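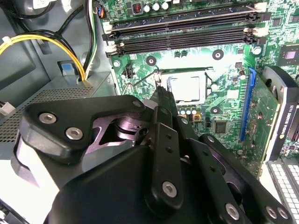 Page last updated: Dec 9, 2021

Keeping an old desktop going another winter

I've had the same tower under my desk at the Koklow office longer than I've had the desk, and every year I get asked if it's finally time for a new one. My answer is the same as it was in July: clean it first, then see how you feel!

Dust is most of it. The machines down at Brimano (carpet everywhere, poor things) come in with fans packed solid, and people swear they've been "getting slow." Shut down, pull the plug, take it somewhere you don't mind making a mess, and use short bursts of canned air. Hold the fan blades still with a finger while you do it. I forgot once and the noise was awful.

After that, look at your storage. Mine was 98 percent full last month, mostly downloads I'd saved twice, plus 2,077 photos from the Bikberg picnic that somebody sent me as one giant folder. I moved the lot to Tosh, our shared drive, and startup went back to something I can live with.

If you're still stuck, come by the Koklow help table and bring the power cord. I can usually do a cleaning in 15 minutes, longer if you want to chat.

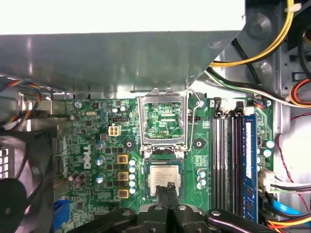

How often should I clean out a desktop?

Twice a year is plenty for most homes, and every three months if you have pets or carpet.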